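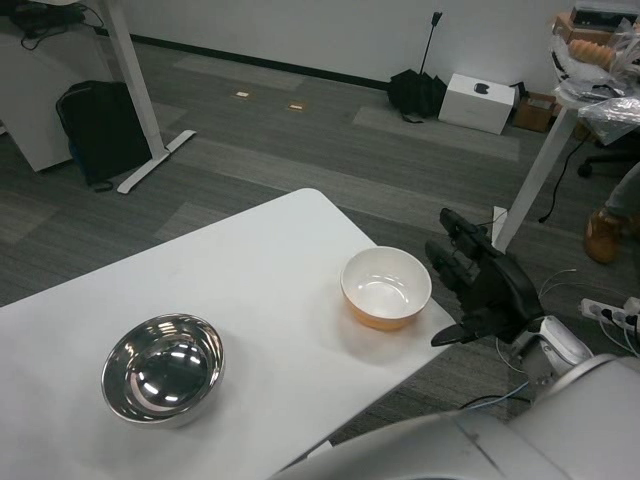 A robot hand reaches toward a bowl on a table.

Robots Have Rules Too

Your school has rules. You walk in the halls and you wait your turn. Places where robots work have rules as well. Some are for the robot, and some are for the people near it.

Start with speed. A robot arm can move faster than you can jump out of the way. At the Hivska workshop in Gornstead, an arm working near people must go no faster than 247 millimeters each second. That is a little less than the length of a sheet of notebook paper.

Next comes the grip. Squeezing too hard can crack a bowl or hurt a finger, so the workshop sets a limit on how hard the hand may close.
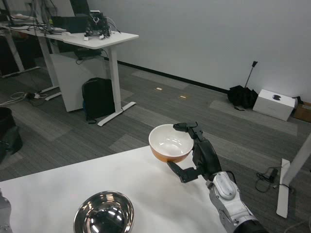 The black hand holds the small bowl over the table. The steel bowl is still on the tabletop.

Every robot needs a stop button too. It is big and red, and anyone may press it. "You never get in trouble for pressing stop," says Amber Holroyd, who teaches new workers the rules. "If you aren't sure, press it."

People have their own list:
Stay out of the arm's reach while it is moving.
Tie back long hair.
Keep bags and cords away from where people walk.
Never hand something to a robot unless you have been trained.

Who writes the rules? Many countries share books of them called standards. Engineers meet, talk about what could go wrong, and agree on safe ways to work. Standards get changed when people learn something new.

Try it yourself: Ask a friend to be the robot and move a plastic cup across a table. Write three rules for your robot first. Did you remember a word for stop?

Words to know
Standard: a rule that many people agree to follow
Grip: the way a hand holds something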